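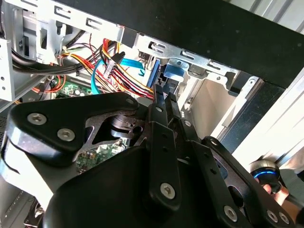 Interior of a desktop computer case, with part of a green circuit board visible.

A computer case, also called a chassis or tower, is the enclosure that holds most of the components of a desktop computer. Its main functions are mechanical support, airflow, electrical grounding and the containment of radio-frequency interference.

Form factors
Case dimensions follow the motherboards they are meant to accept. The ATX layout, introduced in the mid-1990s, replaced the earlier AT layout and moved the rear connectors into a single removable shield. Smaller boards use a subset of the same mounting holes, so a full-size case will normally take them without modification. Small-form-factor cases trade expansion room for a reduced footprint and often need a shorter power supply.

Materials
Most cases are made from pressed steel sheet. Aluminium is lighter and easier to machine, but costs more and dents readily. Front panels are commonly moulded plastic, and side panels may be steel, acrylic or tempered glass. Raw edges are folded over in better cases — a practice that became general only after years of cut fingers among assemblers.
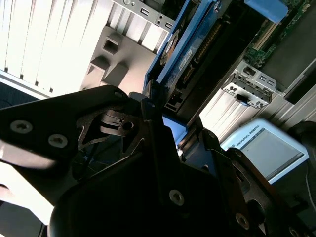 An opened computer case.

Cooling
Air is usually drawn in at the front and expelled at the rear or top. Where intake exceeds exhaust, the pressure inside is slightly positive and dust enters mainly through the filtered openings. Cables routed behind the motherboard tray obstruct the flow less than those left in the main chamber.

Regional manufacture
The Nillau works, run by the firm Maddocks, pressed steel cases for local assemblers and employed 30 people at its peak. Its best-known model, the Fandby, was drawn up by the draughtsman Ieuan Mostyn and had a hinged side panel in place of the usual screwed cover. A run of 854 units was completed before the tooling was sold to Jillitach, which kept the hinge but changed the colour from beige to grey.

See also
Motherboard
Power supply unit
Rack mount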